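Fruit in the guest room: does cold storage beat the fridge for citrus?

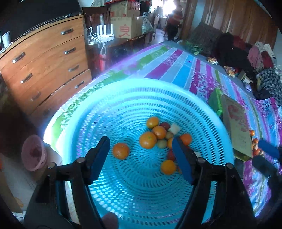

wilmer_a
Posted April 26, 2024
So I moved to Birkden in December and the kitchen is tiny, like one drawer and a prayer tiny. I've been buying citrus by the case from the Quispe stand because it's so much cheaper, and my fridge can't hold it. What I do now is keep the day's fruit in a big blue plastic basket with holes all over it, oranges with an apple thrown in, and the rest stays boxed in the spare bedroom with the heat off. The oranges last great! The skins get a little leathery by week three but the insides are fine. Anybody else skip the fridge completely?

luvville_lou
Week three?? Mine go soft in 8 days on the counter. I'm in Luvville though and it's humid here pretty much always. I went back to the crisper drawer and I'm not sorry.

thibaultv
Get the apple out of there. Apples give off ethylene and everything next to them ages faster. I lost a whole box of pears that way (my own fault, I'd read about it and did it anyway).

wilmer_a
I thought that was mostly bananas and avocados? Oranges don't keep ripening after they're picked.

thibaultv
They don't get sweeter, no. They can still go bad quicker. I wouldn't chance it with a full case.

peelgood19
Gonna disagree with Thibault. I've kept apples and oranges in the same bowl my whole life and never noticed a thing. What kills oranges is one moldy one at the bottom that you don't find till it's green fuzz. Turn them over every couple days. Airflow helps too, so I'm with Wilmer on the holes.

luvville_lou
Ok but how cold is this bedroom?

wilmer_a
Low 50s at night. It's warming up now so I might be down to half a case by summer.

peelgood19
Or juice them and freeze it. I do 2 trays at a time, works fine for marinades.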